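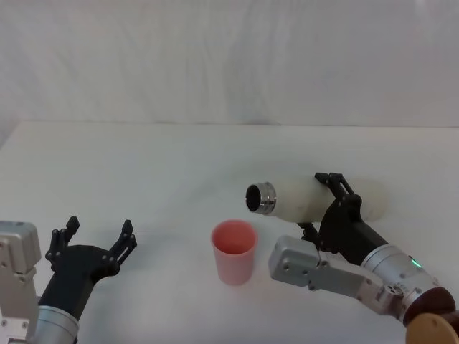

Two-arm pouring stations at work, what happened to your job?

I work on the drinks prep side of a contract kitchen. There are 14 of us on the early shift. Management is looking at a pair of arms to do the repeat pouring, bottle to cup, all day long. At the setup in these pictures the right arm holds the bottle on its side, mouth toward a pink cup, and the left gripper stays open with nothing in it. My coworkers' first thought was that the left one is us, standing around waiting. I don't mind the machine itself. I want to know what changes for the people. Do hours get cut, do you get retrained, and who gets blamed for a spill? We've been told a decision is coming in August and not much else.

Posted by Gemell

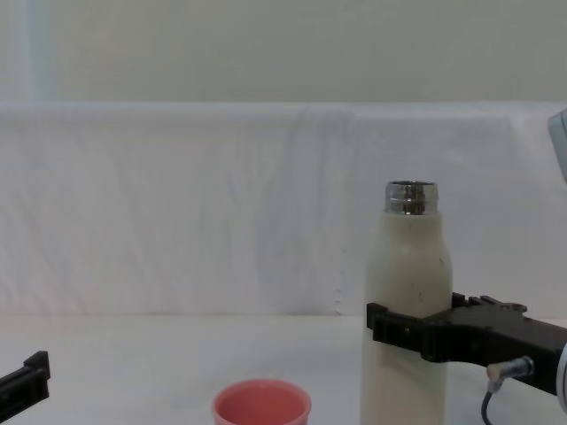 I was on a filling line for nearly 16 years and we got arms for the last 4 of them. Hours were not cut where I was, but the work changed more than they said it would. Before, I poured. After, I set things out, checked levels, wiped down and called the tech. Placement turned into the main skill. Look at where the black gripper has hold of that cream-white bottle, on the lower half, with the cap off and the neck clear. On our line somebody had to set up every bottle so the arm could take it like that, and that somebody was me. Ask now who will be setting up, and whether it's a paid grade or just "other duties." We didn't ask, and it took a long time to fix.

Blame for spills went to whoever signed the setup sheet. Get a copy of that sheet before you agree to sign it — ours had a line on it that made no sense.

Danko

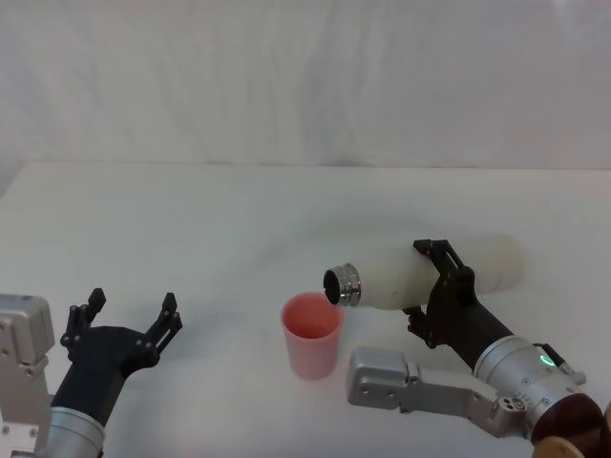 Bottle held over the cup, neck toward the rim.

robots dont call in sick, thats all management cares about. start looking for another job. we had 1,048 cups in a shift as the target before and they raised it the week the machine came in

Skimley 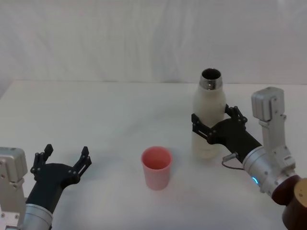
Breluvum, August

I run the shift at a plant here and have been through this from the other side, so take it for what it's worth. Skimley is right that targets get raised. Ask for the number in writing, and ask what happens to it when the machine is down.

What went badly for us was the layout. We put the station in the old walkway and people had to go around it with trays. The table in the last picture has one bottle and one cup on it with bare space around them, and ours had to be kept like that too. That meant the things we used to keep within reach went to a shelf behind us. More steps, sore feet, and no extra time allowed for it. Get the people who do the job now to mark out the floor before anything is bolted down.

On retraining, two of ours learned to restart it and clear faults. They got a small raise. The rest got a one-page handout. I would push for everyone on the shift to have the same training, otherwise the whole room waits whenever those two are at lunch.

Vratislav Kopecký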